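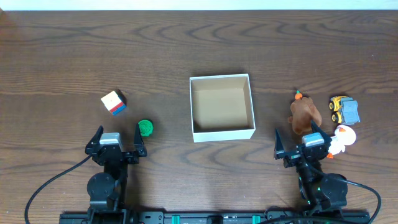

Lostbridge Open Day

The Lostbridge Open Day is a yearly public demonstration of robots held each June at the Ghumman workshops in Lostbridge. It is best known for the Toy Table, a display in which a pair of robot arms tidies small toys into a cardboard box at a pace most parents would recognise. Admission is free. Parking is a matter of opinion.

History

The event was started by Balthasar Riedl, an engineer at Ghumman, who had grown tired of explaining his job at family parties. The first open day showed a single arm stacking wooden blocks behind a rope, and was attended mainly by people who had come for the plant sale next door. The plant sale later moved to the church hall. The robots stayed, and the most recent open day drew more than 3,000 visitors, many of them under ten and armed with suggestions.

The Toy Table

The Toy Table uses two black arms fixed side by side to a rail along the front of a brown wooden table. Each ends in a two-fingered gripper. An open white box stands between them, with the toys set out on either side: a puzzle cube and a bumpy green ball to the left, and to the right a brown plush animal, a yellow and grey truck and a white duck. A small carrot is usually placed on the head of the brown plush, a custom whose origin is disputed.

The aim is to get everything into the box. Each arm mostly looks after its own side, although the rules allow either to cross over, and the control software, called Remard, has been known to send both after the same duck. A run ends when the box is full, when 5 minutes have passed or when Riedl says so.

Soft toys are thought the easiest to lift, being forgiving of a poor grip. The cube causes more trouble, particularly when it lies at an angle, and the ball rolls. Children attending the afternoon sessions are invited to rearrange the toys between runs, and have shown a firm preference for placing them as awkwardly as possible. Riedl has described this as the most thorough testing the software receives all year.

Other displays

A talk on grippers is given at 11 am and repeated at 2 pm, with the same jokes. The Laketti Room holds a display of older machines, among them the block-stacking arm from the first open day, which may be switched on by request but seldom stacks anything.

Reception

Local coverage has been kind, if brief. The visitors' book is kept at the workshop entrance and is open to the public. Its longest entry concerns the tea. The shortest reads "Duck!"

See also

Ghumman workshops
Lostbridge plant sale
Remard (software)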